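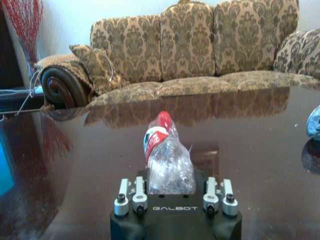

Section 4: Clearing the sitting room table

Read this section before you buy anything for the job. The Brindesetti household guide, 2117 edition, lists a spray, a cloth and a polish for every table. We have our doubts about all three.

1. Take the rubbish off first. Empty drinks bottles go before cups and papers, as they roll.

2. Screw the cap back on a plastic bottle before you carry it. A crumpled bottle can hold more dregs than you'd think, and they will find the rug.

Note: Some people swear that crushing a bottle flat saves half the bin. We tried it at Clurkport all through February and saw little difference. Squash it if you like.

3. Check whether your area collects plastic separately. If it does, keep the bottle out of the general waste.

4. Line the bin before you start. Fold the bag well over the rim and let it hang down the outside.

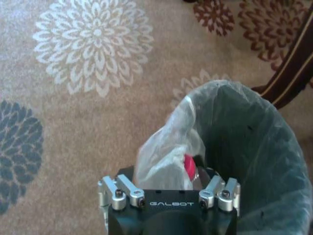
5. Press the middle of the bag down with your hand to let the air out. Clips and rings are sold for holding liners in place - a deep fold does the same for nothing.

Caution: Don't drag a full bin across a rug. Lift it.

6. Wipe a polished table with a barely damp cloth, then a dry one. Dust shows quickly on a dark shine, whatever the tin promises.

For emptying and washing the bin, see Section 5.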